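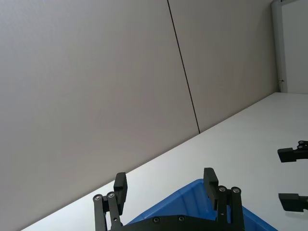 Left gripper losing hold over the bin – two arm cell

Posted by csayed_bench

Two-arm setup, two-finger grippers, picking small cartons off a white table and dropping them in a blue plastic bin. Since September the left gripper has been opening by itself on the way to the bin. Last night it let go early 34 times in 100 cycles. The right arm did the same 100 with no drops.

No fault in the log. The controller thinks the fingers are still closed. I've swapped the cable and re-run the calibration. Any ideas before I strip it?

Chaimae El-Sayed, Trandside

ziseo_tom
Check the bolts at the top of the finger linkages, the round-headed silver ones. Ours worked loose and the pads spread under load while the motor stayed where it was. That would explain the clean log.

siham.saber
I'd look at the force setting first. Loose bolts give you a sloppy grip, they don't make it open. Is it opening fully or just slipping?

csayed_bench
Fully, as far as I can tell. By the time the arm stops it's wide open.

siham.saber
Then it's being told to open, or it has lost power and sprung back. Leave the bolts alone for now.

ziseo_tom
Disagree. It takes two minutes with a hex key. Why wouldn't you check?

siham.saber
Because if she tightens everything and it behaves for a day, she won't know what fixed it.

pellow77
Does the left arm clip the rim of the bin? We had one at Zerkusent that touched the edge on the way in, tripped the collision stop and opened on the reset. The reset wasn't logged as a fault, only as an event. Different file.

csayed_bench
Didn't know there was an event file. Looking now.

csayed_bench
Found it. Soft collision stop on the left arm, and the times match every drop I've checked so far. The bin must have been moved when the table was cleaned. I've raised the approach height and will tape the bin position tomorrow.

siham.saber
Turn off open-on-reset as well. If it drops a carton that's a nuisance, but keep hands out of there until it's changed.

ziseo_tom
Still check the bolts – if it's been hitting the rim since September they've had a knock every time.

csayed_bench
Fair enough. Will do both with the power off and post the next run.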